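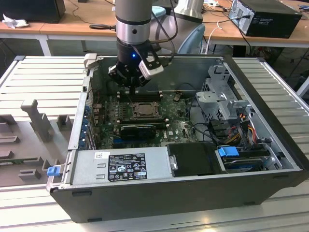 Why not just script the thing, you know where the slots are, you've got the drawing – this over my shoulder before I'd even got the log open. And then, to be fair, a proper question: what is a hand-led demo giving the model that a list of waypoints wouldn't?

Answer I gave at the time was poor. Better one, written down so I don't have to think of it again: the waypoints get you to the slot. They don't get you in. The last few millimetres are all feel, wiggle, back off, try the other end first. That's what we want recorded. Also the case is never put down in quite the same place and the drawing is for a different revision of the board anyway.

Breadcrumb: Wanasby bench > Omby project > Notebooks > Teach by demo

Task today: memory module out of the tray, over the case wall, into the slot, press home. Remote control (the Caltus leader arm) for most of it, hand guiding for a comparison batch at the end. Aigner recorder on the bench PC, same settings as last time apart from the force channel, see below.

Setup
- case on its side, board facing up, same marks on the table
- tray left of the case. Tried it on the right in July, arm had to fold over itself, don't go back to that
- PSU left lying across the front. It's in the way a bit. Leave it, the real ones will have things in the way
- cables as they fall, don't tidy between runs
- tool offset rechecked after lunch, was out by 2 mm. Fixed. Morning runs tagged so they can be corrected or binned

Morning
First hour slow. Leader arm scaling was at the default and every small twitch of my hand came out as a lurch at the fingers. Halved it. Much better near the board but now it takes an age to get from tray to case, and you end up clutching two or three times on the way over. The clutch moments show up in the recording as dead stops. Not sure the model should see those. Could trim them afterwards, Aigner has a filter for still sections, but then it will also trim the pause before insertion, and that pause is real – it's me looking.

Settled on: coarse scale for the carry, fine scale from above the case rail downwards, foot pedal to swap. Pedal state gets logged as its own column now. Worth having even if the training never touches it.

Grip matters more than I'd allowed for. If the module is held low the fingers meet the latches before the edge meets the slot. Held high, it tips. Best is high and square, and if it tips, put it back in the tray and regrip, on record. Don't stop the recording to fix it by hand!! Three of mine from the morning have a human hand coming in halfway, all useless.

Insertion, what works when I'm driving:
Bring it over at a slight lean, so one end finds its key first. Lower untill the near end touches. Wait. Roll it upright. Press that end, then the other, then both. If it won't roll upright it's in the wrong way round or one slot over, so lift, don't push. Pushing trips the force limit and the arm freezes where it is and you have to jog it out on the pendant.

Wrist view is what I steer by at this stage. The overhead one is no good once the arm is over the case, it just shows you the arm. I had both up side by side and caught myself never looking at the left screen after the carry. Told the others to do the same, but to keep the overhead recording anyway.

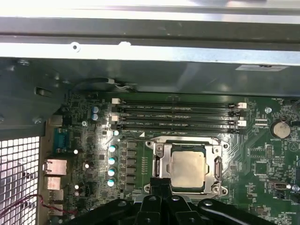 Second half of the afternoon was approach practice, starting from low over the socket and going up to the slots. The idea is to give the model a lot of short runs from bad starting places, so that it learns to recover, on top of the long clean ones from the tray. Short ones are cheap. You can do one, lift, shift sideways, do another, no resetting of anything. I should have been doing these from the start of the project.

Rule for those: no touching the socket or the bracket round it. If the fingers so much as brush it, mark the run bad and carry on. Bad runs are kept, in their own folder, they're useful for the checker.

One thing I noticed driving from the wrist view: depth is very hard to judge on the shiny parts. Kept stopping too high over bare metal and too late over the board. Went by the force reading in the end. So then the question is wether the model, which gets the same view I do, is going to have the same trouble, and I think yes. Hence the force channel going in at the full rate from today. Files are bigger. Live with it.

Hand guiding, last batch
Arm in free mode, me leaning in and holding it above the gripper. Quicker than the leader arm and the motion is nicer, far fewer stops. But: my arm and sleeve are in the overhead view the whole way, and the force numbers are rubbish, they've got my push mixed in with the contact. Fine for teaching the carry. No good for the press. So hand guide for the carry only, remote for the rest, don't mix within one file.

Numbers
Target for this task is 200 good long runs. Kept 19 today after going through them, which is poor, but the short approach ones aren't in that. Whole Omby set now stands at 3,186 episodes, all tasks, good and bad together.

Reviewing took longer than I'd like. The keep or bin decision is still me watching each one back at double speed. Criteria I used, please use the same ones: module ends in the slot I named at the start; no hand in view for remote runs; no force trip; regrips allowed. If you're unsure, bin it and put a note.

Problems
- leader arm wrist joint drifts when left alone. Rezero before each batch, takes a minute
- pedal cable too short, keeps pulling out
- recorder dropped the wrist stream once, no warning, only saw it on playback. Restarted, ok after. Check the file size before going on to the next run

Next
- rerun the morning ones with the corrected offset, or decide they're not worth it
- second operator on the leader arm, my habits are all over this data. I always press the same end first
- try rotating the case a few degrees on the table between batches
- longer cable for the pedal
- ask whether we can have an older board for the rough runs, don't want to keep leaning on this one

Filed under: Teleop, Demonstrations, Bench notes
Last updated: December 29, 2023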